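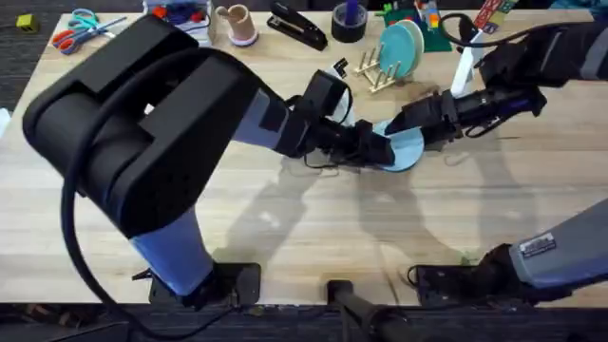
The fault came up at ten past four in the afternoon, run 83. Raimo Kettunen was eating crackers at the desk and looked up when the motors stopped humming.

Both arms had the blue plate. The screen said FOLLOWER 2 TORQUE LIMIT, and under that, HOLDING.

"Don't touch it," said Natalie Garside from the doorway.

"I wasn't going to."

"You had your hand out."

He put his hand in his pocket. She came in and read the log over his shoulder. The left arm had closed on the rim and started toward the rack. The right arm had closed on the other side and started toward the left arm. After that they had pulled against each other for 13 seconds, until one of them reached its limit and the software froze them both.

"Kurtuluş was supposed to stop at two seconds," she said.

Kurtuluş was the watchdog program. A student had named it and left for a job at Hostow, and the name had stayed.

"It did stop at two seconds, last month," Raimo said. "Then I raised it. We were getting false trips on the scissors."

"Did you write that down?"

He didn't answer. She pulled out the other chair and sat.

In December an arm at the Wiltora building had let go of its load when someone cut the power. It fell across a technician's wrist and broke it in two places. The memo afterward was short. Support the arm before you release it. Two people, always. Everyone had signed it, and Raimo's signature was the first one on the page.

"I'll take the left," he said.

"Take the left. I'll take the right. Then I hit the switch."

"With what hand?"

She thought about it, then went down the hall and came back with a man from the print room whose name neither of them knew. They showed him the red button. He asked if he would get a shock, and Natalie told him no.

Raimo put both hands under the forearm. He could feel it pushing, very slightly, toward the other one.

"Ready," he said.

"Ready," said Natalie.

The man pressed the button, and the weight came down into their hands.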